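3.2 Access restrictions and trail displacement in the Dilstead catchment

The Dilstead catchment supplies drinking water to the town of Raselmont and has been closed to foot traffic above the lower dam for most of its history. The closure is posted at both trailheads. Hikers who want to reach the Brannigan ridge must therefore take the southern approach, a longer route that joins the divide at the saddle and follows it north along the catchment boundary. Until the present study no counts existed for this approach, and the effect of the closure on the ground next to it had not been measured.

We placed infrared trail counters at 11 points along the southern approach and the ridge. Counters were mounted at hip height on posts or existing cairns, set back from the tread, and checked by hand against an observer during the first week. Units that missed more than one passage in the check period were replaced. Two counters near the saddle were buried by early snow in November, and their records after that point are left out of the analysis. Hourly totals were summed by day, and parties were separated from single hikers by the gap between passages. Dogs and deer trip the beam as well as people do, so night records were dropped.

Trail width and depth were measured at fixed cross sections. At each section a tape was pulled level between two pins, and the distance from tape to ground was read at even steps across the tread. Vegetation cover was estimated in paired plots, one beside the tread and one upslope on undisturbed ground. The same two people did all the estimates to limit differences between observers.

Most of the traffic on the southern approach is bound for the ridge and turns back at the first viewpoint over the upper lake. Use beyond this point falls off sharply. Widening is greatest where the path crosses wet meadow below the saddle, and in several sections the original tread has been abandoned for a parallel one on drier ground. On the ridge itself the path is narrow and stable, but short side paths lead down toward the closed lake in five places. None of these appear on the published map.

Soil samples from the cross sections were dried, sieved and stored by section number. Bulk density was higher in the tread than in the paired plots at every meadow section. The difference was small on the stony ground of the ridge, where coarse fragments made core sampling unreliable.

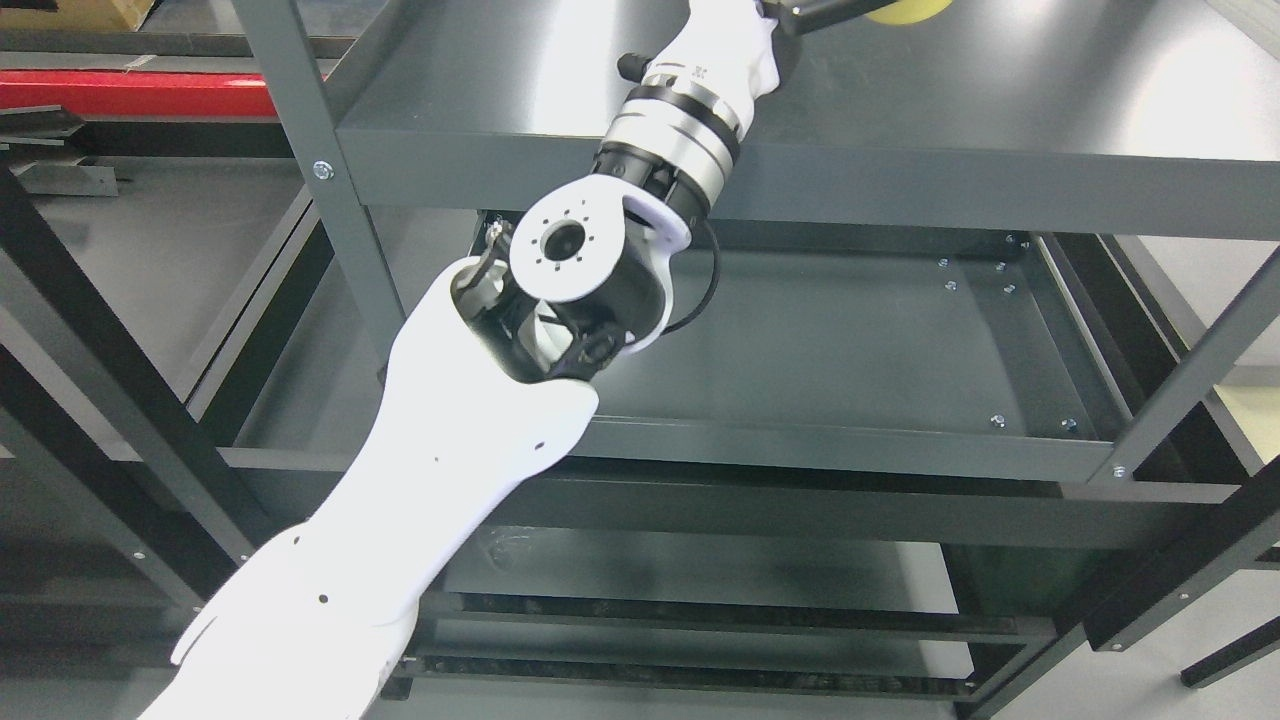

Figure 2. Robotic arm at the shelving unit.

Elīna Dzene, commenting on an earlier draft, argued that the side paths should not be read as evidence of trespass, because at least some of them follow old survey lines that predate the closure. We accept that the lines may have been cut for this purpose. Their present condition, with bare soil over the full width and no regrowth of sedge, still points to regular use in recent seasons. Counters on the side paths themselves would settle the question, and permission to place them has been requested from the water department.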